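Jornley Strait Shipping Dispute 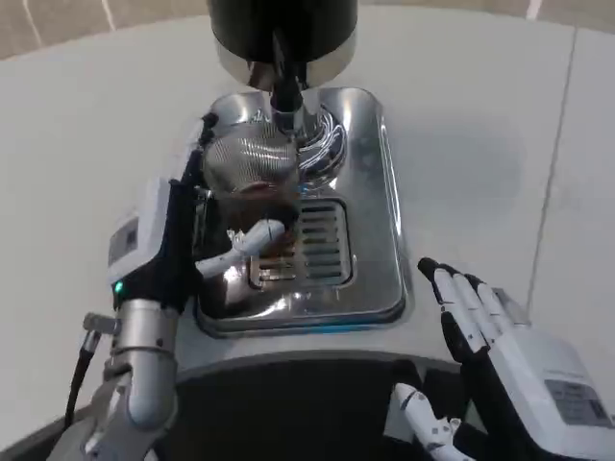
The Jornley Strait dispute is the long quarrel between Saverum and Otitix over who gets to inspect cargo ships in the narrow water between them. I've been keeping this entry going for a while now, mostly because the other write-ups I found were either three lines long or clearly written by somebody with a flag on the wall. I'll try to be fair to both sides (and if you think I've slipped, write in, I do read everything!).

Background

The strait is 42 miles long and only 3 miles wide at its tightest point, by the Sartori lighthouse. Both countries claim waters that overlap there. For decades it hardly mattered. Fishing boats went back and forth, the harbor masters knew each other by first name, and the old navigation treaty sat in a drawer. The treaty says that ships may pass freely "in times of ordinary peace," and you can probably guess how much arguing has been done over the word "ordinary."

The Sartori incident

Things got serious in December, when an Otitix patrol stopped a grain carrier just off the lighthouse and kept it at anchor for 10 days. Otitix said the ship's papers didn't match its cargo. Saverum called it a seizure, brought its ambassador home and demanded an apology, which it didn't get. The ship was let go in the end, grain and all, and neither government has published the inspection report. I've asked for it twice and had one very polite letter back.

What I find odd is how differently the two capitals tell the story. The Saverum version starts with the boarding. The Otitix version starts hours earlier, with radio calls that the carrier supposedly ignored. The logs I've read have a gap right in that stretch, so I've left the question open here and I'd be suspicious of anyone who closes it for you.

Talks

Aldo Melis, a retired diplomat acceptable to both sides, was brought in as mediator after the new year. His first proposal was a joint inspection post at Sartori, with officers from each country signing off on every search. Saverum liked the idea but wanted the post on its own shore. Otitix wanted it on a ship. They went round and round on that for most of a week, and the session broke up on Friday, February 21, 2020 with a short statement promising to meet again. Melis told reporters on the steps that he had "sat through worse lunches," and the papers on both shores ran with that as a good sign.

Effects on trade

Insurance went up quickly, and small operators felt it first. Some owners now send their ships the long way, adding 500 miles to the trip, and the ferry line has dropped its night crossing. The port town of Jornley, on the Saverum side, depends on passing traffic for repairs and fuel, so it has been hit harder than either capital. I grew up near there and my cousins still talk about the quiet on the docks.

See also: the navigation treaty, the Sartori lighthouse, fishing rights in the strait. The fishing page badly needs work and I'll get to it once the next round of talks has a date.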